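Countertop oven

A countertop oven is a small electric oven made to stand on a table, shelf or kitchen counter. It needs no fixed gas line or built-in cabinet, and it draws power from an ordinary wall outlet. Such ovens are used in small apartments, student housing, offices and vacation cabins, and as a second oven in larger homes.

Heat comes from elements above and below a wire rack. In some models a fan moves the air, which evens out browning and shortens cooking time. Because the chamber is small, it warms quickly, but food also sits close to the elements and can scorch if the rack is set too high. Large roasts and full-size baking sheets do not fit in most models.
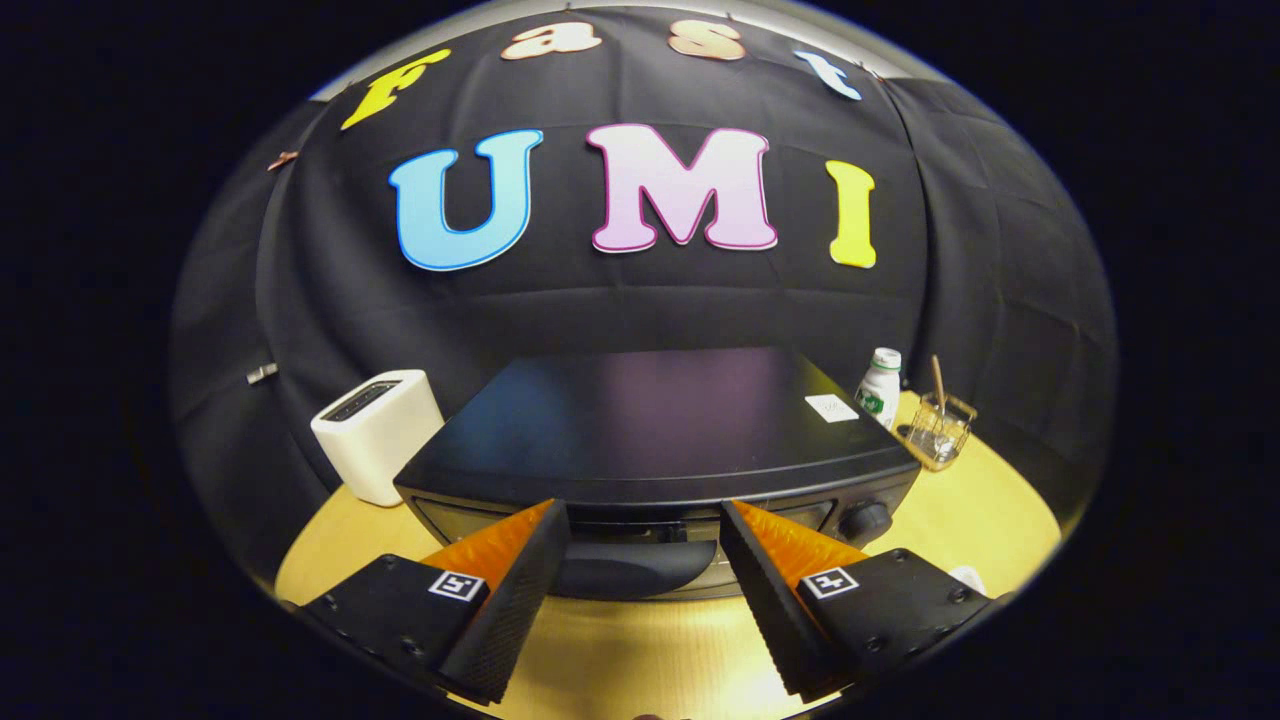
Larkotis Household Reference — Department of Domestic Technology

Finishes vary, and black is a common color. Makers advise leaving open space at the sides, back and top so that heat can escape. The oven should stand on a firm, level surface, away from curtains and paper goods. Crumb trays are emptied only after the oven has cooled.

In the hill town of Sisum, small electric ovens took the place of charcoal boxes in many home bakeries. The local historian Lamduan Sitthichai recorded 326 households that baked for sale, most of them making kado, a flat sesame bun sold in the morning. Her study, later edited by Pichit Ongart, notes that bakers often ran two ovens at once — one for the first bake and one for browning the tops.

See also: Convection; Toaster; Home baking in Sisum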